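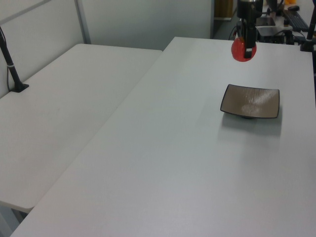
Our project compared two grippers, the Grongate and the Midine, on one simple job: pick up something round, carry it over, and put it in a dish. We picked a round target on purpose. Flat fingers only touch a ball shape at small patches, so any misalignment shows up fast. With the fingers closed on the red target and the square dish waiting on the white table, the whole job takes up very little space, and that made it easy to run again and again. It's also surprisingly fun to watch!

4 min read
Last updated: November
4 comments

Setup

Both grippers have two fingers and bolt onto the same Skivitz arm, so the arm was one thing we didn't have to worry about. The controller was a Lubis board, which sends the open and close commands and records motor current while the fingers move. We ran 100 pick-and-place tries with each gripper, using the same arm path and the same start position. The only setting we changed between them was the closing force, which we tuned during warm-up runs that don't count toward the results.

Swapping the grippers took longer than we planned. The Midine sits a little lower on the wrist, so our first saved path drove the fingertips too close to the table. We stopped the arm by hand, fixed the tool offset in the controller and saved a second version of the path. Future groups, please check your offset before you press run.

What we found on pickup

The Grongate was faster. It closed in roughly 600 milliseconds and we could hear it snap shut. The Midine was slower and gentler, and it handled bad alignment much better. When we moved the target off center a little, the Grongate tended to nudge it sideways with one finger before the other arrived, and sometimes it rolled away. The Midine usually pulled it back to the middle.

We collected 2832 current readings in total, and the plots turned out to be our favorite part of the project. A good grasp makes a smooth ramp with a flat top. A slip makes a little dip right after the ramp – once you've seen a few, you can spot them across the room. 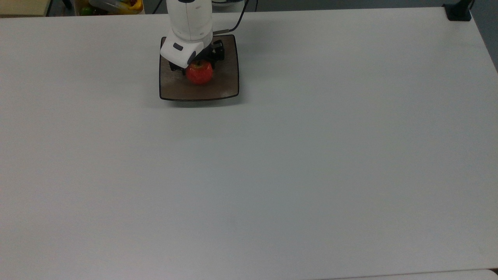
Placing was harder than picking for both grippers. The fingers need space to open, and anything with a rim takes some of that space away. On our square brown plate the rim is only slightly raised, so the fingers could work low around the red target, just above the surface, without much trouble. Letting go too high caused rolling, and letting go too low made the fingertips scrape. We ended up lowering in small steps and watching the current for the first sign of contact, and that worked nicely with either gripper.

What we would do next

We'd love to try soft fingertip pads on the Grongate, to see if it can keep its speed and stop pushing things around. We also want the Lubis board to catch a slip while it is happening and squeeze a bit harder. The code for spotting the dip is written – it just runs after the trial for now.

23 shares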